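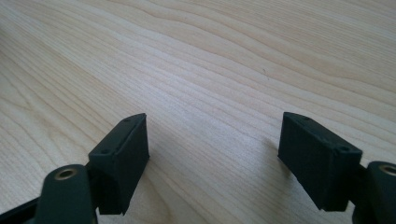

Pale wooden tabletop with wavy grain.

Floldale Furniture Words

Version 2, Mar 9, 2018
Maintained by Evelien Nijs

What is in this data

The data has 165 short texts from people who wanted to sell used furniture. The texts come from the notice boards of three towns: Floldale, Bendar and Horgan. I typed them over by hand from the paper cards, with the permission of the shops where the boards hang. I am interested in which words people choose for wood, color and damage when they are not furniture sellers by profession.

Files

cards.csv has one row for each card
words.csv has one row for each marked word
towns.txt explains the town codes
changes.txt

Columns in cards.csv

card_id: number of the card, never used again if a card is removed
town: F, B or H
item: table, chair, cabinet, bed or other
text: the full text, with spelling mistakes kept
price: as written on the card, can be empty
length_words: counted by script, a word with a hyphen is one word

Columns in words.csv

card_id: same as above
word: the word as written
base: the word in small letters and without plural ending
type: wood, color, damage or shine

How the words were marked

I marked all texts myself and did the Horgan part again in June, after a pause. Roughly 30 words received a different type the second time. Most of them were words like "honey" and "blond", which can be a color but are also used as if they were a kind of wood. In version 2 these are always marked as color. "Oak look" is marked as wood, and I am still not sure this is correct.

Known problems

Phone numbers and names are replaced by XXX. In two cards from Bendar the ink was too weak to read the last line, so the text stops there. Prices are not comparable between towns, please do not make an average from them. The type "shine" is small and was added late, so it may be missing in the older Floldale cards.

Use

You may use the files for teaching and research. If you publish something, please mention the name of the data and the version. The scripts were tested only with Grarnano, other table programs may read the commas in the price column wrong.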